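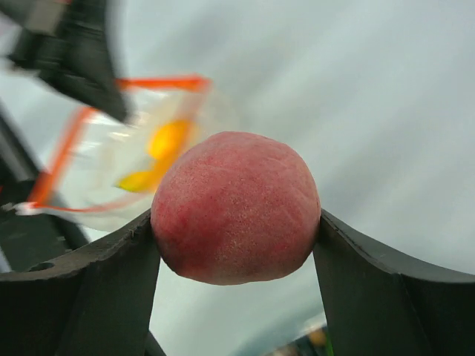

4. Setting up the Stindo fruit dehydrator

Read this section before you plug anything in. It replaces the leaflet in the box, which was written for the older Lim model and gets the tray order wrong.

4.1 Where to put it

1. Stand the dehydrator on a hard, level surface. A folded tea towel underneath is often suggested for the noise. It blocks the lower vent and makes little difference to the noise.

2. Leave a hand's width clear at the back. The brochure shows the machine pushed flat against kitchen tiles. Don't copy the brochure.

3. Plug it straight into a wall socket. Extension leads are allowed if they are fully unwound, though we would sooner you moved the machine.

CAUTION: The lid gets hot enough to hurt. The "cool touch" label refers to the side handles only.

4.2 First run

1. Wash the trays in warm soapy water and dry them.

2. Fit the trays with the raised lip facing up, then put the lid on.

3. Run the machine empty at the top setting for 40 minutes with a window open. There will be a smell of warm plastic. If you can still smell it on the next run, do another empty one before you put food in.

4. Switch off at the wall and let everything cool.

4.3 Preparing stone fruit

1. Choose fruit that gives slightly when pressed near the stalk. Very soft fruit sticks to the mesh, and hard fruit dries into something like shoe leather. Colour is a poor guide to ripeness, whatever the shop tells you.

2. Rinse, then rub the fuzz off peaches with a clean cloth. Skins can stay on. Peeling is a matter of taste.

3. Halve along the seam and twist. If the stone won't come away, cut round it and accept the waste. Stone-removing gadgets, including the Ultano one sold alongside this machine, are no quicker than a knife in our view.

4. Slice evenly. Thick and thin pieces on one tray will not be ready together.

5. Dip in water with a squeeze of lemon if browning bothers you. It slows the browning but doesn't stop it.

NOTE: The programme marked "Peach" on the dial runs at the same heat as "Apple" and "Pear". Only the timer differs, and the timer is optimistic.

4.4 Drying

1. Lay the slices in a single layer, not touching.

2. Set the dial to "Peach" or choose the heat by hand.

3. Swap the top and bottom trays halfway through. The maker, Steveletti, claims even airflow on all levels. Norbert Kozma, who revised this section, has yet to get an even batch without swapping.

4. When the timer sounds, take out one slice, let it cool and tear it. If beads of juice show at the tear, put it back and add 2 hours.

5. Leave the batch to cool fully before you pack it. Warm fruit sweats in the jar.

CAUTION: Throw out the whole jar if you find mould on any piece. Don't pick round it.

4.5 If the display shows a fault

Code 256: the lid is not seated. Lift it, turn it a little and press down. If the code returns with the lid firmly on, switch off at the wall and call the service line. The online fault finder will only tell you to press the lid down again.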